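Ticket: Client portal rejects filings after 5, stamps them for next day
Product: Plodon Docket, hosted
Customer: Tipoki Law, Wiltow office (criminal defense, mostly misdemeanors and a few things we don't put in tickets)
Priority: High, changed from Low by customer, changed back by Plodon, changed again by customer
Status: Waiting on customer, who is waiting on you

Opened by customer

Our motion deadline calculator is off by a day. It isn't off for every case. It's off for cases where the arraignment was entered after 5 p.m., which in a defense practice is most of them. People do not get arrested on a schedule that suits the software.

Example. Arraignment entered at 5:40 p.m. The court gives us 20 days to file the suppression motion. Docket counts from the following morning and gives us 21. The judge in this county is not known for handing out a free day, and she has never once asked what our calendar said.

I have turned the thing off and on. I have cleared the cache. I cleared it on two computers so you don't have to ask about the second one.

Plodon support

Thanks for reaching out to Plodon! Have you tried clearing your cache?

Customer

See the last paragraph of the previous message. I'll wait.

Plodon support

Thank you for confirming. Could you tell us which time zone your office is in, and which time zone is set under Firm Settings > Regional?

Customer

Our office is in the same time zone as the courthouse across the street. Firm Settings > Regional agrees. I also checked Settings > Firm > Region, a different page with the same dropdown on it, and that one was set to "Default." It doesn't say default what. I changed it to match. The calculator is still off by a day, but now the holiday list is in a different order.

Plodon support

We've reproduced something similar on our side. Can you export the affected matters and attach the list? Reports > Deadlines > Export All. Screenshots of both settings pages would help too.

Customer

Export attached. It has 356 matters in it, closed ones included, because the "open only" box doesn't do anything. That's a separate ticket, I know. 

A few findings from going through the export by hand on Sunday, which was a fine way to spend a Sunday:

Matters entered before 5 p.m. are right every time.
Matters entered after 5 p.m. are wrong every time, always by one day, always late.
Matters imported from Litis, our old system, are right no matter what hour they were entered. Litis was ugly and it beeped, but it could count to 20.
If I open a wrong matter, change the arraignment time to 4:59 p.m., and save, the deadline fixes itself. I have not left any of them that way. I'm not putting a false time in a client's file to make your calendar feel better.

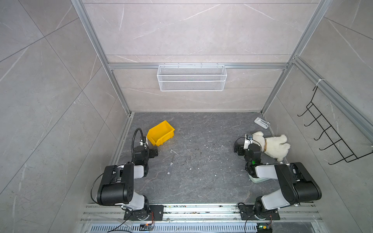
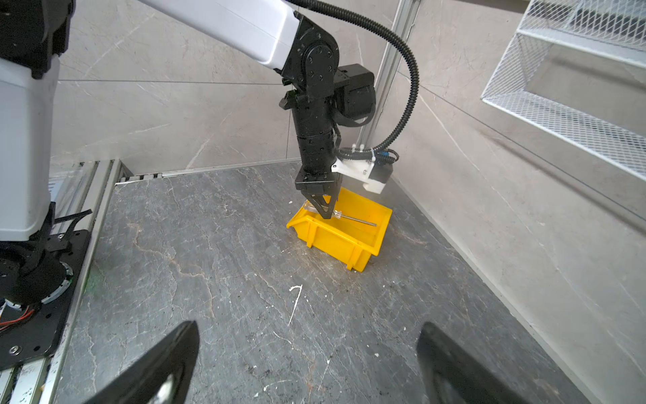

Plodon escalations wrote back within the hour to say that the Litis detail was the useful one, and that imported matters skip a rule called "close of business rollover." The rule was written for billing. An invoice sent after 5 counts as sent the next day. At some point it was switched on for every date field in the product, court dates among them.

Escalations also asked for the following, in this order:

1. Go to Admin > Rules > Advanced.
2. Find "close of business rollover" and set it to Billing Only.
3. Run Recalculate on open matters.
4. Don't close the tab while it runs.

Customer

Step 1, done. Step 2, the setting is there but grayed out. The little question mark beside it says "Contact your administrator." I am the administrator. I have contacted myself and I'm as stumped as before.

Plodon escalations

Sorry about that. The setting is locked on hosted accounts. We've unlocked it on ours. Please sign out, sign in, and try again.

Customer

Unlocked. Set to Billing Only. Recalculate took roughly 60 minutes, during which I touched nothing and looked at a progress bar that reached 99 percent early and then retired.

Results: after-hours arraignments now come out right. I checked them against a paper calendar, the free kind from the bank. All match except 2. Both of those had a hearing continued from one date to another, and Docket is counting from the original date instead of the new one. May be the same bug, may be its cousin.

Plodon escalations

Different bug. Known. Continued hearings need the deadline re-triggered by hand: open the hearing, click Edit, change nothing, click Save.

Customer

Open it, change nothing, save it. Did that. It worked. I don't feel good about it.

Before this gets closed I'd like three things in writing. Whether the rollover rule will turn itself back on at the next update. Whether other criminal firms on hosted accounts have been told, since they're presumably counting to 21 as well. And whether the continued hearing fix has a date, or only a number.

Plodon escalations

On the first, no, your setting will hold. The other two have been passed to the product team.

Customer

Keeping this open until they're passed back. In the meantime the bank calendar stays on the wall.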